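The Care of Shared Work Tables and Desk Organisers

Posted May 4, 2024

Readers of this blog will recall that the spring entries have been given over to the upkeep of the study rooms at Hiltotham. The present entry concerns the tables themselves and the small articles kept on them, a subject on which several letters have been received since the last post.

The tables in question were purchased in a single order from Pluvau, at a time when the rooms were being refitted. They are of joined wooden planks, and the planks vary a good deal in colour. One correspondent asked whether this variation should be regarded as a fault. It should not. The boards were supplied in mixed tones, and attempts to even them out with stain have been unsuccessful in the past — the darker boards simply became darker still.

For routine cleaning, a soft cloth and lukewarm water are sufficient. The cloth should be wrung out well and drawn along the grain. Oil is applied twice a year, and the next application falls in June. Tables should be left clear for up to 21 hours afterwards, with the windows open where the weather allows.

The desk organisers deserve separate mention. The standard pattern is the Miah 505, in black, which has been in use for some years and has proved satisfactory. It is divided into compartments of unequal size, and the following arrangement is recommended: scissors upright at the side, notes in the square section, and small metal items such as clips and pins in the low tray. The low tray fills quickly and should be emptied and sorted at the end of each month.

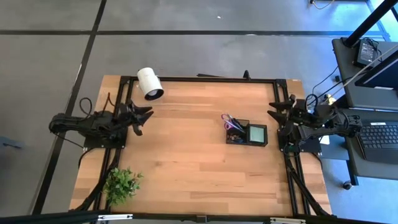 A plank table with its organiser, scissors and pale green notes.

Cylindrical containers are a matter of preference. The white ones are light and are easily tipped over, and users are asked to stand them upright when leaving the room. Their contents should be returned to the cupboard.

Scissors are to be stored with the handles uppermost. Replacement notes may be drawn from the Potov cabinet in the corridor, where packs of 10 are kept on the second shelf. Other colours will be ordered once the green have been used.

A further entry, dealing with chairs and floor coverings, is in preparation. Correspondence regarding the grey floors has been noted and will be answered there.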